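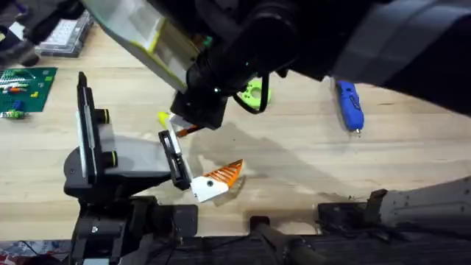

What do you do with small parts in the middle of a build?
Put the tiny ones in a box with compartments and leave the big ones out on the table where you can see them.

I have tried other ways. For a long time I used jam jars, and before that a cookie tin, which meant tipping the whole tin out every time I needed one screw. The clear box with the little compartments is better than both. I can see what is in it with the lid down, and it lives in the corner of the table.

The printed pieces don't go in the box. Most of them are too big, and I like to have them in front of me while I work out what goes where. The lime-green ring with the holes in it has been out on the wood for days. The white piece with the orange ridged section on top has been around as long. I print in whatever color is loaded, so nothing matches, and I have come to prefer that. If Keir Leckie asks me on the phone which piece I'm stuck on, I can say "the orange and white one" and he knows.

He designed a good part of this set. The files are in a folder called Trarnness and the whole thing came to 1,153 minutes of printing, spread over most of November. I reprinted two pieces after I misread a measurement. That was my fault and the time isn't in the total.

Cleaning up prints is the slow part. I do it in the evening with a small file and the lamp on. Holes come out a little tight on my printer. I open them up by hand, a bit at a time, and try the fit after every few turns. If I push a piece in too early it tends to stay in.

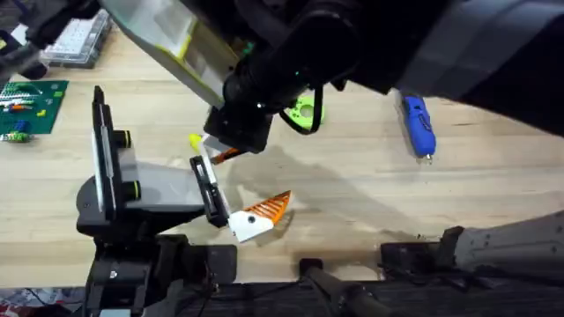

For screws I use a small power driver. It stays close to my right hand because I'm right-handed and I got tired of reaching over things for it. I don't run it into printed holes at full speed. I start the screw by hand, let the driver take it most of the way, then finish by hand again. Ailsa Carnegie skips the last step and hers seem to hold fine, so take that for what it is worth.

A few people have asked about the mark on the tabletop. I haven't tried very hard to get it out. I wiped it with a damp cloth and then with some oil soap, and after that I left it. The table is for working on. If it ever bothers me I'll sand it, but sanding means clearing everything off, and I'm not doing that before this is finished.

I bought a bag of 300 mixed screws last month and regret it. Sorting them took an entire evening and half are lengths I'll never use. Next time I'll order the two sizes I need.

Still to do: file the edges on the last three prints, find the missing washer, and print the cover. The cover is a long one, 185 minutes in the draft setting, so I'll start it after supper and look at it before bed.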